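Lastgate Kitchen Notes
Steaming without the soggy bits

Posted 2nd September by Akua Amissah

I steam something most evenings once November comes round, and a fair bit before that. It uses one pot and very little power. These notes cover the things readers write in about most often: watery vegetables, dry fish, wrinkled buns and limescale.

Water first

Fill to the line inside the pot and no higher. If the water touches the basket, the bottom layer boils. Start with hot water from the kettle and wait for a full head of steam before the food goes in. For anything that takes longer than 17 minutes, check the level halfway and top up from the kettle.

Leave gaps

Steam has to get past the food. Cut carrots and potatoes to one size and lay them in a single layer. Leafy greens can be heaped, as they shrink within a minute or two.
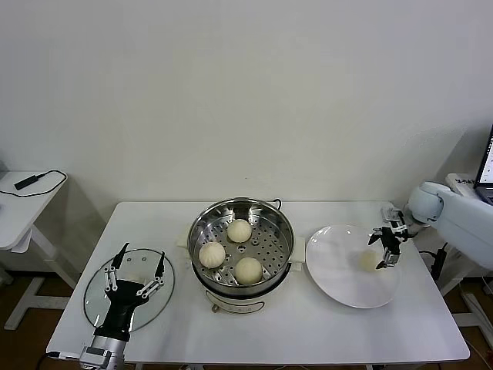 Three buns in the basket, lid to one side.

Buns and dumplings swell, so give each one a couple of fingers' width. Squares of baking paper stop them sticking. Brush the basket with a little oil if you have run out. Frozen buns can go in straight from the freezer with a few extra minutes on the clock.

Lids and drips

A glass lid collects water, and the water falls back on whatever is underneath. Wrap the lid in a clean tea towel and tie the corners on top, well away from the heat. When the time is up, switch off and wait 2 minutes before lifting the lid. Tilt it away from you.

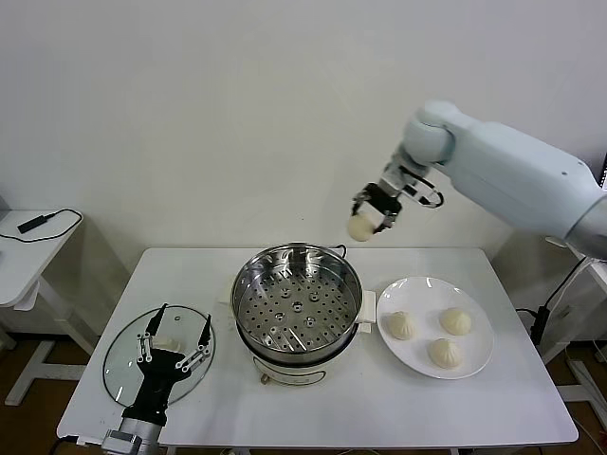

Fish wants less time than people give it. A thin fillet is ready when it flakes at the thickest part, so start looking early. Put it on a small plate inside the basket to keep the juices, then pour them over rice.

Keeping leftovers

Cool cooked food quickly and get it into the fridge. Eduardo Lumanlan wrote in to say he freezes cooked buns on a tray and bags them once solid, and I now do the same. They keep for up to 60 days in my freezer before the dough starts to taste stale. 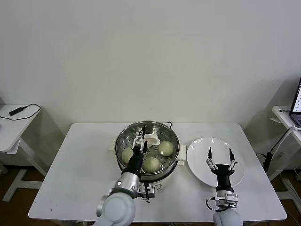
Cleaning and limescale

Unplug the pot and let it cool. Wipe the base with a damp cloth and never put it in the sink. For scale, cover the bottom with equal parts white vinegar and water, leave it for half an hour, then rinse twice.

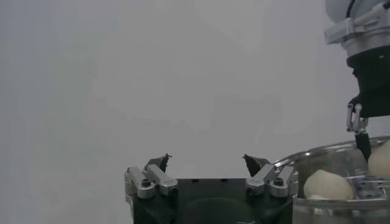 Baskets with small holes clog with starch. Soak them in warm soapy water straight after supper and go over the holes with an old toothbrush. Dry everything before stacking, and store the lid upside down so the pot doesn't smell musty.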